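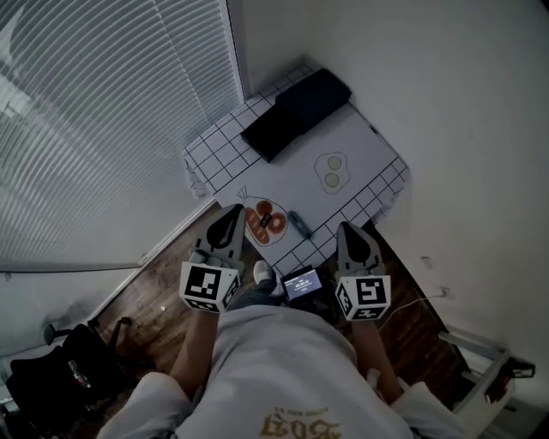 Products / Handheld Grippers / Stokura Pair

Stokura Pair – two handheld grippers for recording household work

Many customers write to us with the same question: can a machine clear my table yet? Our reply is that it can do some parts of this, slowly, on a table it knows. A person does it without thinking. The Stokura Pair is made for the people who work on the distance between these two.

The set has one gripper for each hand. You hold the handles, you do the chore with the gripper fingers in place of your own, and the movement is recorded. Later the recording can be used to teach an arm with the same fingers. The gray fingers are tapered and rounded at the end, with a dark soft pad on the inner side. A white cube with black square markers is mounted behind the fingers of each gripper, so that a camera can follow the position of the hand. Please keep the cube faces clean and do not put stickers on them.

What it handles well

Small items which lie flat on a low table are the best start. Blocks, tags, short tools, closed boxes. A cloth or a mat with a printed pattern under the items is not a problem for the markers, but it can be a problem for the trained arm later. If your mat has a drawing of a fried egg, a person never tries to pick up the egg. An arm with too few recordings may try it. We suggest to record the same chore on a plain surface and on a printed one.

Folding, tying and opening of thin plastic bags are possible with the grippers in your hands, after practice. For an arm working alone we do not promise these chores. Wet dishes we do not recommend at all, as the pads lose their hold and the handles are not sealed.

Working with both hands

Most chores at home need two hands, also the ones which look like one-hand work. You hold the box and lift the lid, you steady the bag and take out what is inside. For this reason we stopped selling single grippers in August. Customers who have an older single Grevden can order the second one as a spare part, left or right.

Sit or stand close to the table and keep your forearms free. Long loose sleeves should be pushed up before you begin. Take a break after 15 minutes – the hands get tired before you notice, and the recordings from tired hands are worse.

What is in the case

2 grippers with marker cubes
Spare pads
Wall charger and cable
Printed setup guide

Where we stand with chores today

Putting things from a table into a tray: yes, with your own recordings.
Sorting small parts by shape on a shop bench: yes, if the light stays the same.
Setting a table: partly. Plates yes, glasses with care.
Laundry: towels only, and not fast.
Packing a bag: not yet.

We tested 13 chores for this list and will change it when the results change. If you got a different result, please write to us, also when it is better than ours.

Delivery and returns

Orders placed before Saturday noon leave our warehouse on the next working day. Returns are accepted when the cubes are not scratched. Pads count as used parts after the first session and cannot be returned.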